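Planning the Cell, Part 2: What Goes on the Budget Sheet
November
Evelien Stevens

Last time we got as far as the arm quotes, and I promised we'd come back to everything that isn't the arm. I love this part! It's where you find out what the job really needs, and a good plan here can save you a whole second order later on.

Start at the table. Before you price a single gripper, write down what gets picked up, where it ends up, and how anyone can tell it went to the right place. For a sorting job the bench side can be wonderfully cheap.

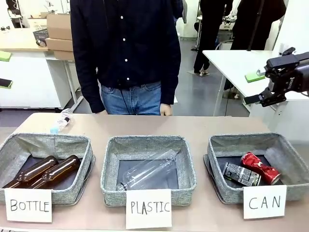

Fig. 1. Sorting bench with bins for bottle, plastic and can.

Fabric bins and handwritten cards go under "consumables" on your sheet. So do the test items. Glass, thin clear plastic and drink cans all ask something different of a gripper, so list each one on its own line and plan on replacing the cans, which get crushed.

Now the bigger decision, one arm or two. Norbert Szilágyi ran this exercise with the Koster group and they went back and forth for 6 weeks (worth every minute, I think). A second arm doubles more than the arm line. You need another gripper, another set of fingertips, more cable, more floor, and longer setup. What you gain is reach on both sides of the table and the chance to work two bins at once.
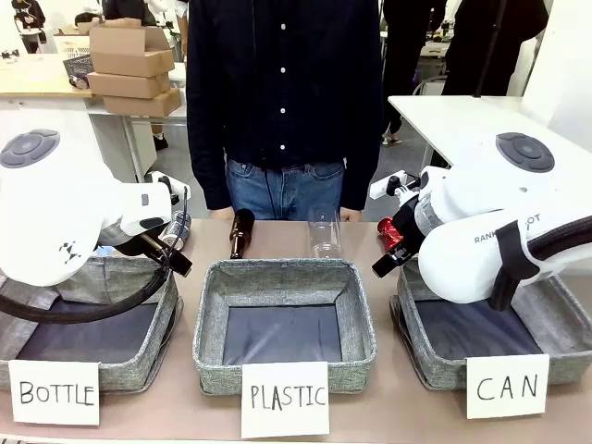

So price both versions in full, side by side, and keep fingertips on a separate line from grippers. Fingertips wear out, and you will want to try other shapes once you see how the first ones hold glass!

For the worksheet, use 10 percent for spares and 15 percent for contingency, both taken on the equipment subtotal. Nassoro Kombo has the Treltine and Brisex price lists in room 1011. Bring a draft with both versions filled in, even if half the cells are guesses. Mark the guesses.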